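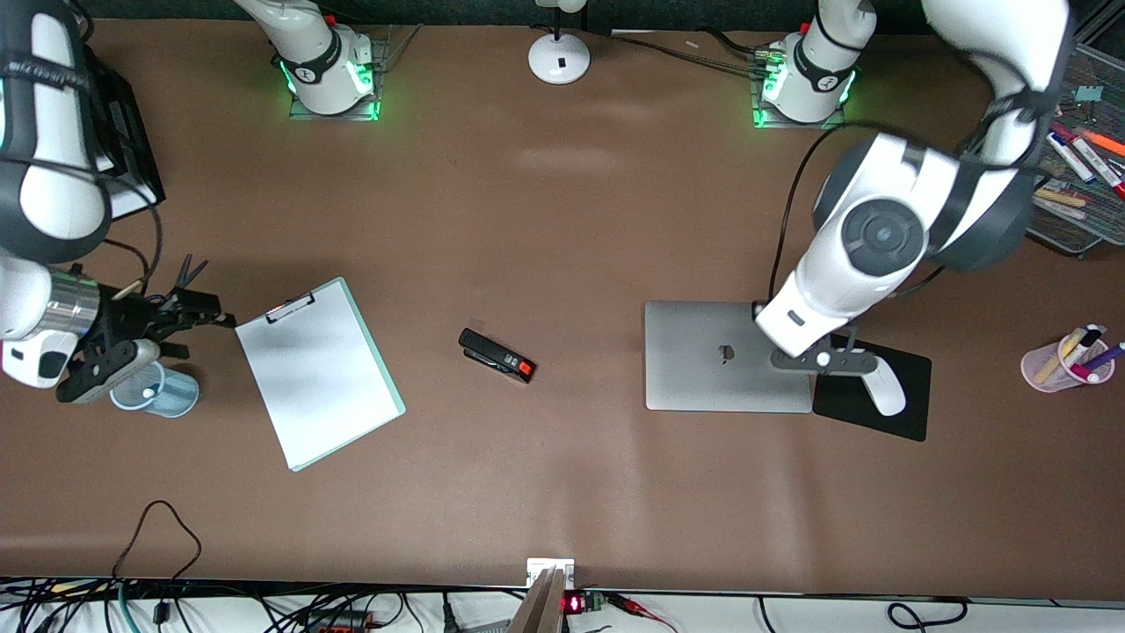 시연 데이터를 모을 때 물체의 초기 배치는 매번 바꾸어야 하는가?
배치는 에피소드마다 바꾸되, 변경 범위를 미리 정해 두고 그 안에서만 바꾼다. 범위를 벗어난 배치는 학습 집합에 넣지 않고 평가용으로 따로 보관한다.

4주차. 양팔 조작 시연의 수집과 정리

4.1 에피소드의 정의
한 에피소드는 양팔이 대기 자세에 있는 시점에서 시작하여 다시 대기 자세로 돌아온 시점에서 끝난다. 중간에 조작자가 손으로 물체를 옮겼다면 그 에피소드는 폐기한다. 책상 정리 과제에서는 컵, 스테이플러, 클립보드, 노트북을 대상 물체로 쓴다. 투명한 컵은 깊이 값이 자주 빠지므로 컬러 영상만으로 위치를 확인할 수 있는지 따로 점검할 것.

4.2 기록 항목
관절 각도, 그리퍼 개폐량, 고정 카메라 영상, 과제 지시문. 주기는 20 Hz로 통일한다. 영상과 관절 값의 시각이 어긋난 구간은 보간하지 않고 잘라 낸다. 왼팔과 오른팔은 로봇 기준으로 적는다. 마주 보는 카메라에서는 좌우가 뒤바뀌어 보이므로 라벨 작업 시 혼동이 잦다.

4.3 실습용 자료
Medve 집합은 에피소드 658개로 이루어지며, 이 중 238개에 실패 라벨이 붙어 있다. 실패 에피소드는 지우지 않는다. 모방 학습에서는 제외하고, 성공 판별기를 학습할 때 음성 예로 사용한다. 라벨 기준은 Mitsuko Oda의 수집 지침 2절을 따른다.

4.4 분할
같은 초기 배치에서 나온 에피소드가 학습과 검증에 나뉘어 들어가면 성능이 과대평가된다. 분할 단위는 에피소드가 아닌 배치 번호로 한다.

과제
Medve에서 한 팔만 움직인 에피소드를 찾아 비율을 구하고, 이를 양팔 정책 학습에 포함할지 근거를 들어 쓰시오. 분량은 한 쪽, 제출은 토요일까지.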